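Tablero de trabajo Lubis 1660

Tablero para mesa de laboratorio o de taller, con superficie blanca lisa de acabado mate. Se suministra sin bastidor y es compatible con las estructuras Fovberg de altura fija.

Medida del lado largo: 1660 mm. Peso: 59 kg. El montaje requiere 2 personas. Carga admisible repartida: más de 200 kg – siempre con las cuatro patas niveladas y el travesaño posterior instalado.
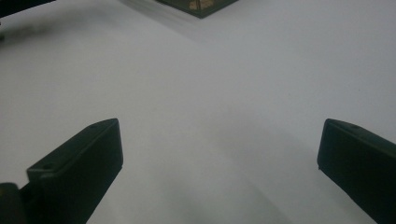
Superficie de color blanco, acabado mate.

Limpieza con paño húmedo y detergente neutro. No deben emplearse estropajos ni productos abrasivos, que dejan zonas con brillo desigual. Para marcar posiciones sobre el tablero se recomienda cinta de baja adherencia.

El canto perimetral se vende como recambio. Los tableros de la serie anterior, Flanetska, usan otro perfil y no admiten este canto.

Distribución: Zatbridge. Consultas técnicas y cortes a medida: Nayeli Arango, departamento de mobiliario técnico. Tarifa vigente desde el 1/1/25, portes no incluidos.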